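Ticket: Round 5 pairings wrong after late entry, Hakow rapid open
Product: Hetix pairing software, club license
Status: Resolved, one item left open
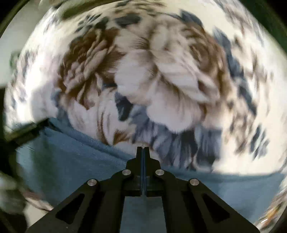
Problem as reported

Lundstead Chess Club runs a nine-round Swiss with 50 players. Rounds 1 to 4 paired normally. When the arbiter generated round 5, board 1 had two players who had already met in round 2, and the bye went to a player who had been given one in round 3. The printed standings showed the right scores. Only the pairings were off.

Setup

Desktop version, Windows laptop, no internet in the hall. Results entered by hand from the slips. Tournament file kept on a USB stick and moved between two laptops, one at the arbiter's table and one used for the projector.

What was tried by the club before writing in

- Deleted round 5 and generated it again. Same pairings.
- Closed and reopened the program. Same.
- Swapped board 1 by hand. The program accepted it but then gave a color warning on six other boards.
- Restarted the laptop. No change.

First reply from support

Please don't edit round 5 by hand any further. Save a copy of the file under a new name and work in the copy. Open Players, sort by ID, and check whether any player is listed twice or has a blank ID. Also tell us if anyone was added, withdrawn or re-entered after round 1.

Club's answer

One player came in late and was added before round 2 with a half-point bye for round 1. His rating was typed as 965 and later corrected to 1,965 on the projector laptop. After that the file went back to the arbiter's laptop. Sorted by ID, player 17 appears twice, once with each rating. The second entry has no results.

Cause

The two laptops were on different builds. The projector laptop was on build 105 and the arbiter's laptop was one build behind. The older build doesn't read the edit record written by the newer one, so it treated the corrected player as a new entry and renumbered everyone below him. Scores are stored by name and stayed correct. Opponent history and byes are stored by ID, and those shifted down one place. This explains both the repeat pairing and the second bye.

Rounds 2 to 4 were paired before the rating was corrected and are not affected.

Fix

1. Install build 105 on both laptops. The installer runs from the stick, no connection needed.
2. Open the copy of the file. Delete round 5 only.
3. Go to Players and remove the duplicate entry that has no results. Leave the other one alone, even if the rating shown is the old one.
4. Correct the rating on the remaining entry.
5. Run Tools, then Rebuild History. With 50 players it takes a few seconds. A file with 1,000 players can take several minutes.
6. Check the cross table against the slips for round 4.
7. Generate round 5.

Result

Club reports that round 5 paired cleanly after the rebuild. No repeats, bye on the lowest score group, no color warnings. The round started at 2:40 instead of 2:15.

Follow-up question from the club

The rating report for the Navickas list was exported after round 4. Does it have to be sent again?

No — the export after round 4 is only a draft. Send the one made after the last round and check that player 17 is on it once.

Still open

Build 105 should refuse to save a file last opened in an older build, or at least show a message. Passed to development. Until then, keep both machines on the same build and make rating changes on one laptop only.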